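Do you write down your "before recording" rules or just remember them?

Started by kikol_bench, June 2020

kikol_bench
We do handheld gripper recordings, grasp and place on household stuff, and until last month our written procedure was one line: "check everything first." You can guess how that went. Three people, three ideas of everything. I've now got it up to 13 items and Svenja says it reads like a rental agreement, so I'm after opinions before I inflict it on the others.

The ones I'd go to the wall for:

Liquids stay closed. If a bottle has a pump, you check the pump before the take, and you don't practice on it.
No plugs, sockets or power strips as grasp targets, ever, even if the task sheet is vague enough to allow it.
Cords get moved out of the approach path or the approach path gets moved. Pick one and write it down.
Wipe the finger pads between objects, with the same wipes every time.
Don't tidy the desk. I mean it. If the pens live there, the pens stay there.

That last one is where the fighting starts.

stirkell_fan
Your last rule and your cord rule are having an argument with each other. Either the desk is as found or it isn't. You can't tell a new person "touch nothing, except the thing you decide to touch."

kikol_bench
Sure I can, I do it every week. Safety first, then leave it alone. A cord you could snag is a safety thing. An ugly pen holder is a matter of taste.

Bottle work is where I notice it most. A small clear bottle with a pump top is light and smooth, and it has shoulders, so if you come in high the pads meet the curve and up she goes. Our rule is fingers level, centered on the body, pause before closing. The pause is item 6 and it's the one people skip when they think they're good at this. 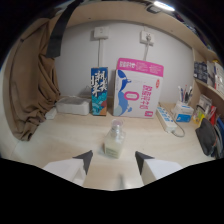
Imani Strickland would drop the pause altogether and put a speed limit on the approach in its place, on the grounds that people who are told to pause just rush everything on either side of it. She has a point, and she has watched more takes than I have.

rathnayake_r
Imani's right about the rushing. We had a pause rule at Ehlers. I went back through 290 takes from one week and you could set a watch by it: sprint, dead stop, sprint. Whatever you train on that is going to move like a nervous waiter. We switched to "slow down over the last hand's width" and it looked a lot more normal.

kikol_bench
A hand's width is whose hand?

rathnayake_r
Mine. It's in the appendix.

brinkmann_b
I'll be the grump. Thirteen items is too many. A person with a gripper in one hand isn't going to read a page. Put the don'ts on a card (liquids, electrical, anything with a blade) and put the rest in training. We've done about 2,000 takes off a card the size of a playing card and the worst thing I've had to write up was shampoo.

stirkell_fan
How much shampoo?

brinkmann_b
Enough to get its own line on the card.

svenja_g
For the record I said it reads like a *bad* rental agreement. My real complaint is that none of the items say what you do when you break one. Somebody nudges a box at the back of the desk halfway through a take. Stop? Carry on? Carry on and flag it? At Sindus it was flag and carry on, unless something fell, and then you stopped and reset. I liked that. People owned up to more once it didn't cost them the take.

kikol_bench
OK, that's going in. Item 14.

brinkmann_b
Oh for crying out loud.

kikol_bench
Fine. I'll merge wipes and pads, so still 13. Bastian, would you post your card? Minus the shampoo line if it's sensitive.

brinkmann_b
Front side, typed out:

CLOSED before you start. Caps, lids, pumps.
NOTHING with current in it.
NOTHING sharp.
Cords out of your way, everything else as found.
If it falls, stop.
SHAMPOO: NO.

stirkell_fan
"Cords out of your way, everything else as found." So that's two of you with the same contradiction. I withdraw nothing.

rathnayake_r
What's on the back side?

brinkmann_b
Edeltraud Mühlbauer's extension number. She does not want to be called about cords.

Contact the moderators | © 2020 Kikolthorpe Boards | Back to top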